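Breakfast habits in shared student housing: a small survey at Drenville
Module project report, submitted 3/5/25
Group: Ada Grasso, Evaristo Villa, Houda El Sherbiny
Supervisor: Gertraud Lüthi

1. Background

Drenville is a hall of residence with 143 rooms on five floors. Each floor has one kitchen. Residents complain about the kitchens at nearly every house meeting, mostly about the morning, and we wanted to find out whether the complaints matched what people do before their first class.

We asked two questions. How often do residents eat breakfast in the hall, and what stops them when they don't?

2. Method

We used a paper diary that ran for 12 days. Each resident who took part ticked a box every morning for ate in, ate out or skipped, and could write a short note. The diaries were collected from a box by the post shelves. We first planned an online form, but in our trial on the second floor people forgot to open it, so we changed to paper before the main study.

We also held five short interviews, one per floor. Houda did the interviews and Evaristo typed up the notes. Names were removed before the rest of the group read them.

3. Results

We received 1,107 usable diary entries. Entries with two boxes ticked were left out. Eating in was the most common answer at weekends, and skipping was the most common on days with an early lecture. The fifth floor ate in more than the others - its residents are mostly postgraduates with later starts.

The notes gave three main reasons for skipping: no time, no clean pans, and someone else using the hob. Cost came up less than we expected. People who ate out mostly bought something at the Prerano kiosk by the tram stop, and several wrote that they would stop doing so if the kitchen were free before eight.

In the interviews, washing up was mentioned more than cooking. One resident said she kept her own bowl and spoon in her room and ate cereal at her desk. Another got up half an hour early to have the kitchen to himself.

4. Problems with the study

People who skip breakfast may also be less likely to fill in a diary. The study fell partly in May, when some courses had already finished, and this will have made the mornings quieter than in winter. We did not ask about working hours, which was a mistake.

5. Suggestions

A small appliance that cooks more than one thing at once would take some of the load off the hob. A washing-up rota has been tried before, and the interviews suggest it would need someone in charge of it.

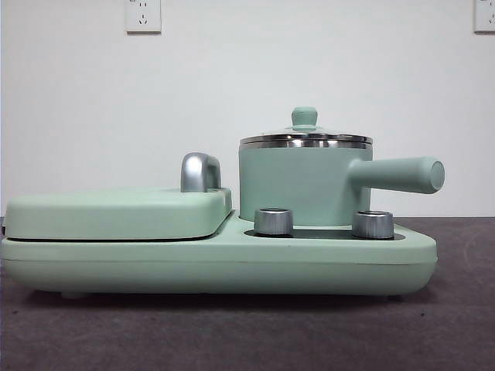 The hall office would also have to agree where extra appliances are kept and who cleans them. Thomas Zanetti at the office has asked for a copy of this report, and we will send him the tables for each floor with it.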